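Home cooks open their kitchens for Dinthorpe's supper trail

Thirty households in Dinthorpe have signed up to cook for their neighbors this July, nearly double last year's number, and the list of dishes is already making people hungry!

The supper trail lets residents eat a small plate in one home, then stroll on to the next. Guests pick up a paper map at Bullonia, the bakery on the corner of Ham Street, and follow it from door to door starting at 5 p.m.

"I love seeing where people cook," said organizer Davina Hepburn. "You learn so much from what's on the counter, what's on the cabinets – and then somebody hands you a bowl of noodles and you forget what you were looking at."
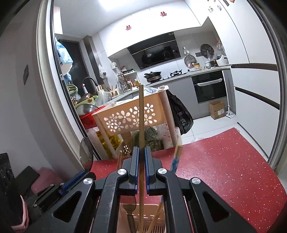

Red double-happiness stickers brighten the white cabinets in one of the trail kitchens, with a wok on the stove and a rice cooker on the counter.

Home kitchens are small, so each stop takes only a handful of guests at a time. Ok-hee Ra is making scallion pancakes and has been testing batters for weeks (her family isn't complaining). Two streets over, Fouad Amrani plans a big pot of harira, with dates on the side and a milder version for kids.

"Last year I ran out before seven," Amrani said. "This time I'm making enough for 100 people, and I really hope they all come hungry."

New this summer is a recipe booklet put together by Hyun-seo Jeon, who went from home to home with a notebook, writing down quantities that many of the cooks had never measured before. Copies will be on sale for $2 at Bullonia.

Maps are free. Cooks who would like to join the trail can still leave their names at the bakery counter until the end of the month.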